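Timestamps, chunk boundaries and a stuttering wrist

2025-02-11

The left arm used to stutter at every chunk boundary. It doesn't any more, and most of the fix was bookkeeping. I'm writing it down while I still remember which changes mattered, as I touched more files than I needed to.

Background for anyone who hasn't read the November post. The policy server (Stedden) runs on the GPU machine and emits action chunks of 32 joint targets for both arms. The control process (Rathjen) runs on the small box beside the rig, interpolates between targets and talks to the actuators. Between them is a thin message layer I called Sidia, which was meant to be temporary and now has its own test suite.

The symptom was a small backward twitch in the wrist whenever a new chunk replaced the old one. It showed up in free motion but was worst when the gripper was inside something, where a few millimetres the wrong way drags the rim of the bag along with it. I had blamed the policy. Retraining with more smoothing on the labels made the motion sluggish and left the twitch exactly where it was, which should have told me something sooner.

What was happening: Stedden stamped each chunk when inference finished. Rathjen treated that stamp as the time the observation was taken. So target zero of the new chunk described where the arm should be at capture time, but was being played as if it belonged to a later moment. By then the arm had moved on under the old chunk. The controller dutifully pulled it back.

The fix has three parts.

First, the stamp now travels with the observation. The camera driver sets it on capture, and nothing downstream is allowed to overwrite it. Sidia rejects a chunk with a missing stamp. I had a fallback to the local clock in there and removed it, because the fallback was how the bug stayed hidden.

Second, Rathjen discards the stale head of each chunk. On arrival it computes the age of the observation, drops the targets that fall before now, and starts from whatever remains. If too few remain to cover the next inference cycle, it holds position and logs a starvation event.

Third, there is a short blend across the seam. I tried linear, then a cubic with matched velocities, and kept the cubic. Linear was fine by eye but put a visible corner in the commanded velocity, and the actuators made a tick I could hear from across the room. The blend is done per joint. Gripper width is excluded and switches straight over, as blending an open command into a close command gives you a half-hearted pinch that holds nothing.

Both arms share one chunk but I had been keeping a separate playback index for each. There was no good reason for that. One arm could be a step ahead of the other after a dropped message and stay that way for the rest of the episode. There is now one index and one clock.

For regression I replay recorded observations through Stedden and compare commanded positions either side of each seam. The replay set is 2,000 episodes. Of those, 1,696 had at least one backward step over the threshold with the old code, and with the new code I get 3. All of the remaining ones are cases where the policy changes its mind about which item to go for. That's a real disagreement between two chunks and the blend shouldn't be papering over it.

The task I've been using for live checks is snack packets, with a paper bag and a plastic basket next to each other and one arm at each. Soft packaging is a decent test for this kind of thing. Foil gives under the fingers, and any jitter in the wrist colours the depth estimate for the next cycle.
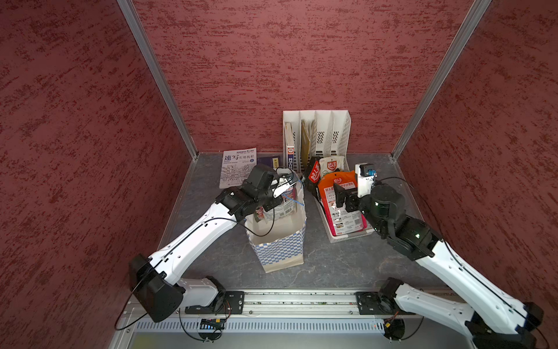 Left gripper in the bag, right arm at the basket.

Still open: the hold-on-starvation behaviour is too abrupt. It should decelerate along the last known path before stopping. I also want the starvation log in Eturari, my episode viewer, drawn on the same timeline as the seams, as at the moment I line up two text files by hand.

Config changes if you are running the same stack: chunk_stamp_source is gone, blend_mode defaults to cubic, and per_arm_index now throws an error on load. Old recordings will replay, but their stamps are wrong in the way described above, so don't use them to tune the blend.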